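Open Day at Skoryk: Folding by Hand-Held Gripper
March 2022

The Skoryk workshop opened its doors to 200 guests, and I attended on behalf of Ider. 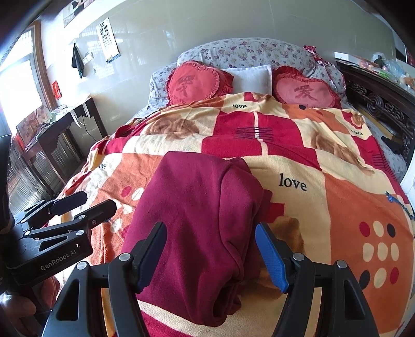
The folding session

The program began with household work. The garment was a maroon one, on a bed with a patchwork spread, and the tools were hand-held grippers with hinged arms. Svyatoslav Ivanyshyn led the session and took questions throughout. He stated that soft items remain the hardest part of the Hestitz program, and that his team has 821 folding runs on record.

Guests were then invited to try the grippers themselves. My own attempt at a sleeve took three tries.

The next open day is planned for May. Places are limited to 300, and requests should be sent to the Skoryk front office.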